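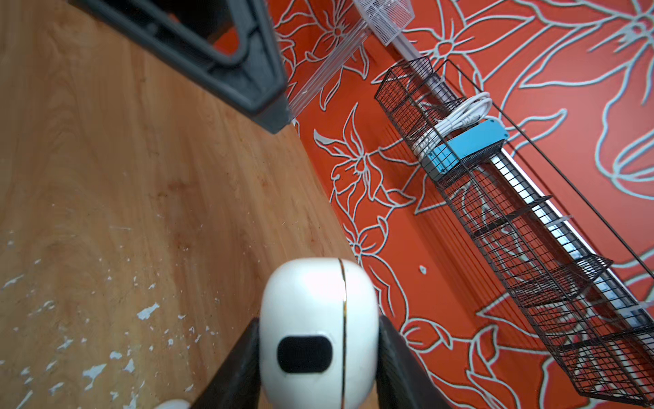

Print this page | E-mail this page

Is the Ninitz download sale worth it, or should I wait for the cartridge?

I've got a handheld with about half its memory card left and I keep getting told to go all digital. I'm not convinced. Ninitz is on sale in the download store for 40 per cent off until the end of February, and the cartridge is still full price at the only shop near me that stocks it (Fliletti, in Karadville, which hasn't put anything on sale since I started going there).

My problem is that I've been burned before. I bought the first Palma as a download and when my old handheld died I spent most of an evening on the phone trying to get it moved over to the new one. They did it in the end, but the fellow on the line made it sound like a favour. I'd paid for the thing. I also lost my save, which had more than 50 hours in it, and the answer to that was basically "sorry".

So, what I'd like to know:

Does a sale download come with anything missing? I've read that the sale version of Ninitz doesn't include the extra dungeon, and I've read that it does. The store page says "complete adventure", which could mean anything.

Do transfers work any better now than they used to?

And is the cartridge really all on the cartridge, or do I put it in and then sit through a huge update anyway?

Please don't just tell me downloads are the future. I've been hearing that for years and I still have games in a shoebox that work every time I put them in.

Wafula Shirima

E-mail this question to a friend

Answer 1

get the download!! ive got heaps of games on mine and never had a problem. you can play it at midnight the second it unlocks and you dont have to get up and change cartridges. also the shop one will never go on sale so your just paying extra for a box

Answer 2

I own Ninitz on cartridge and my brother has the download, so I can answer some of this, though I'd take anything you read about the store (including from me) with a grain of salt, as they change things without saying so.

The extra dungeon is in both. It doesn't show on the map until you've finished the lighthouse chapter and gone back to talk to the ferryman, and I suspect that's where the rumour comes from. People buy it cheap, can't find the dungeon in the first week, and go on a forum to say they've been ripped off. What the sale version does leave out is the costume pack, which was a bonus for early buyers. It's four hats. I wouldn't lose sleep over it.

On transfers, I'm less cheerful. They've improved if both machines are working. You sign in on the old one, sign in on the new one, leave them both plugged in and it goes across. If the old one is dead, you're back on the phone just as you were with Palma. The help page claims it's "quick and easy in all cases" and I don't believe that for a second. My brother had his handheld stolen last winter and it took several calls and a photo of his receipt. Keep your receipt e-mail, and print it as well if you've got a printer that works.

Your save is a separate matter. The store will back it up only if you turn that on for each game, and it's off when you first install. Go into the game's options from the main menu of the handheld, not from inside the game. I'd still copy it to a second card now and then. With the cartridge the save sits on the cartridge itself, so it comes with you if the machine dies, but if you lose the cartridge you've lost the lot.

As for whether it's all on there: mostly. Mine asked for an update the first time, around the size of a small game. You can say no and it will run. The one reason to say yes is the bug in the market town where the screen freezes if you're carrying more than 1,000 coins, and you will be by then, because there's nothing decent to buy before it.

Before you go for the download, check how much room it takes. The number on the store page is the size once it's installed, but it needs extra space while it unpacks, and the handheld won't warn you until it's nearly finished. My brother had to delete two other games halfway through.

If it was me I'd ring Fliletti and ask if they'd match the sale. Probably not, but the Karadville shop did knock a bit off a controller for me once when I grumbled. Otherwise think about whether you'd ever sell it. I traded in the last one I finished and got enough for lunch, which you can't do with a download at any price.

Tadeo Sosa

Answer 3

Agree with Tadeo about the receipt. I'm not so sure about the update being optional. Mine wouldn't let me into the online races without it, though if you only play alone that won't matter to you. Also watch the sale price, since the store took the same percentage off Palma a while back and I'm fairly certain they'd put the full price up first. I can't prove it. I'd written the old price on a list and it wasn't the one they'd crossed out.

Print this answer | E-mail this answer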